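Teaching a Workshop Arm to Pick Up Something Squashy

I've had a secondhand arm bolted to a bench in our shared workshop since July, and for most of that time it's been very good at moving wooden blocks from one place to another. Blocks are lovely. They've got flat sides, they don't squash, and if you drop one you just pick it up again. Then somebody at the Terent open evening asked if it could make lunch, everybody laughed, and I went home and couldn't stop thinking about it.

It can't make lunch. It can pick lunch up and put it down somewhere else, though, and getting to that point taught me more than all the blocks put together, so I've written up how I did it. If you've got an arm with a two-finger gripper that already goes where you tell it, you should be able to follow along. If yours still wanders off or grinds at the end of its travel, sort that first and come back!

What I used

The arm runs off a Zamfir controller board, bought used, with one corner of the case missing. The software is Wavow, which is free, a bit ugly and very patient with beginners. The gripper is a parallel one with two stiff fingers, and the wrist has a small camera looking down past them. You'll also want an emergency stop that cuts the motor power properly (a button on the screen doesn't count), some thin foam or rubber sheet, double-sided tape, masking tape, a pencil and a handful of food you don't mind ruining.

Your menus may not match mine if you're using something other than Wavow, but every package I've tried has the same few settings hiding in it somewhere. Look for finger speed, finger force (sometimes called current limit) and approach height.

Step 1: Check the stop before anything else

Turn the arm on, set it moving slowly through any old routine, and hit the emergency stop. Do this with nothing on the bench. The arm should stop dead, and it should stay stopped when you twist the button back out, until you go and restart it on purpose. If it carries on by itself after the button's released, your wiring needs another look and you shouldn't go any further today.

Then find out what the gripper does when the power goes. Mine stays where it is, which suits me. Some spring open, and a few spring shut. You want to know which kind you've got before your fingers are in there trying to rescue a cheese roll.

I do this check every single session. It's quick, and I once found a loose connector that way.

Step 2: Lay out the bench

Decide on a pick spot and a drop spot and keep them well apart, with a clear path between the two. I started out with everything bunched up in the middle and spent an evening watching the forearm sweep things onto the floor. Spread out! If you're short of room, push whatever you aren't using right to the sides and set Wavow's side limits so the arm can't get at it.

Put masking tape on the bench at the corners of each spot and pencil round anything that's meant to stay put. You will knock it. With a pencil line you can slide it straight back and carry on, and without one you'll be teaching all your positions again.

Watch your cables as well. Move the arm by hand (power off) to the far end of every reach and look for anything pulled tight or dangling where the fingers will go. Mine needed another clip near the base and a longer loop at the wrist.
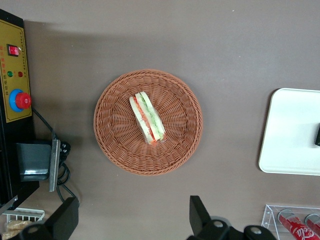
Soft food is a different game from blocks, and the thing to get right first is which way round you grab it. A sandwich has a strong direction and a weak one. Close the fingers across the cut edge with a light touch and the bread takes it fairly well; come at it from the pointed end and the filling shoots out of the other side. From straight overhead, with the sandwich sitting in the basket edge-up, you can see the layers as stripes through the clear wrap, pale bread on both sides and the orange-red and green between, and those stripes are the best guide you'll get. They run diagonally from upper left to lower right, so the wrist has to turn to match before it goes down. I want one finger against each slice of bread, closing across the stripes. Once I'd started reading it like that I stopped guessing at wrist angles altogether.

Step 3: Pad the fingers

Bare stiff fingers are fine on wood and horrible on bread. Cut two pieces of foam or rubber sheet to the size of the gripping faces and stick them on with double-sided tape. Don't wrap them round the tips, as you'll lose your clearance and the foam will catch on the rim of whatever you're reaching into.

Soft foam spreads the load nicely but it slides on plastic wrap. Rubber grips the wrap but presses harder in one place. I ended up with foam underneath and a thin skin of rubber on top, and it's been brilliant. Close the fingers on nothing after you've stuck the pads on and set that as your new fully closed position, or the motor will sit there pushing foam against foam and getting hot.

Step 4: Teach the approach

In Wavow, make a new routine and save these positions in order.

Start with home, somewhere high and out of the way. Next comes a hover position directly over the pick spot, with the wrist already turned to the right angle and the fingers open a good bit wider than the food. Then the grab position, straight down from hover. Then go back up to the same hover position, across to a hover over the drop spot, down, open, up, and home again.

Going straight up and straight down matters a lot when the food is inside something with sides. If you let the software choose its own path it'll cut the corner and drag the fingers through the rim. Tick the straight line box on every vertical move. I forgot it on the last lift and launched a basket clean off the bench, sandwich and all, with people watching.

Leave a small gap under the fingertips at the bottom. With a woven base you really don't want a tip hooking into the weave on the way back up.

Step 5: Set the force, slowly

This is the fiddly bit. Wavow's force setting runs on its own scale with no units, and my arm came with it set at 3,000, which is great for blocks and turns a sandwich into paste. I dropped it to 800 and worked up and down from there in little steps.

Start too low on purpose. Run the routine and let it fail: the fingers will close, the arm will go up and lunch will stay where it was. Nudge the force up and go again. When the sandwich lifts but slips, you're nearly there. When it lifts and stays put all the way across, stop fiddling and write the number down. Don't add a bit extra for luck! That's how I flattened a perfectly nice egg and cress.

Slow the finger closing speed right down while you're at it. A quick close at a low force still gives the bread a proper whack when the pads land.

Keep the wrap on while you're testing, too. An unwrapped sandwich comes apart the first time you get it wrong, and you'll be picking lettuce out of the gripper for ages.

Step 6: Run it properly

Put the food on its pick spot, step back, keep a hand near the stop and run the whole routine at a quarter speed. Then run it again without touching anything except to put the food back. I managed 11 clean lifts in a row before I trusted it at a faster setting, and even then I only went up to half. There's no prize for a speedy sandwich.

Turn the food a little between runs once it's working. A taught routine will only cope with a small amount of twist, and you'll find out where it gives up. If you want it to handle any angle, you need the camera to work out the direction for you. I'm using the Uner plug-in for that and it's half working. It finds bread very well on a plain background and gets in a right muddle when there's shiny wrap catching the light, so I've been moving my lamp about a lot.

If it goes wrong

Food tips over as the fingers close: one finger is touching first. Shift the hover and grab positions sideways by a hair until both pads land together.

Food lifts, then swings: you've grabbed too high or off to one end. Go lower, or move towards the fat part.

Wrap sticks to the pads when the fingers open: wipe the pads with a damp cloth and dry them. If it carries on, open the fingers wider and wait 2 seconds before lifting away.

Everything worked yesterday and nothing works today: check your pencil lines. Somebody has moved the bench, and in our place it's usually me.

Next I'm having a go at a bread roll, which has no strong direction at all and rolls about if you so much as breathe on it. I've cut some curved pads out of an old yoga mat and will add them to this page when I know if they're any good.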